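How to Catalog and Store Loose Exhibition Scores and Event Cards

Small galleries that show performance art and visual music end up with large numbers of loose sheets: graphic scores, instruction cards, posters, mailed invitations. The steps below cover the intake, numbering and flat storage of such material. They follow the method used for the Sosano bequest at the Besasholm gallery, which came to 286 sheets.

1. Sort by size before anything else

Do not sort by artist or date at this stage. Make one stack for sheets smaller than letter size, one for letter and legal, and one for anything larger. Remove paper clips and rubber bands. Leave staples in place if they pass through a printed area, and note them for later.

2. Assign numbers

Give each sheet a running number, starting at 1 for the whole group. Write it in soft pencil on the back, lower left corner. A score with several pages takes one number with a letter for each page (41a, 41b). Never reuse a number, even if the sheet is withdrawn.

3. Scan

Scan at 300 dpi for typed cards and 600 dpi for drawn scores, where faint pencil and corrections need to stay legible. Save an uncompressed master and a smaller working copy. File names consist of the group name and the sheet number, nothing more. Titles change; numbers do not.

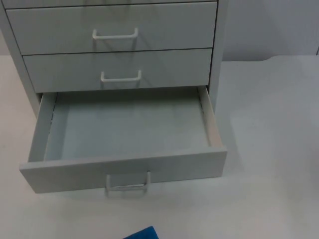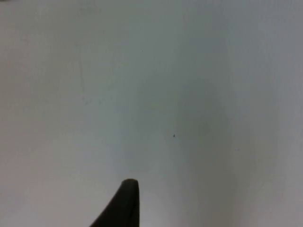

4. Place in folders and drawers

Use unbuffered folders for photographs and buffered folders for ordinary paper. Put no more than 7 sheets in a folder, with thin tissue between any two that have heavy ink. Number the drawers from the top down and enter the drawer number in the catalog record. In a gray cabinet with stacked drawers and wire handles, like the one on the white tabletop, a paper tag can be tied to each handle so that no adhesive touches the drawer front. Write the tag in pencil: group name, first sheet number, last sheet number.

5. Enter the record

The minimum record has these fields:

Sheet number
Artist
Title, or first line in square brackets
Size in inches, height first
Medium
Instruments or objects called for
Drawer and folder

The sixth field is often skipped. Fill it in. Curators planning a performance search by what a score calls for more often than by its title. The Rikuditz ensemble found two Grabner pieces for voice and typewriter this way.

6. Check

Pull every tenth folder and compare its contents with the records. If any sheet is out of place, check the full drawer. Repeat after each loan.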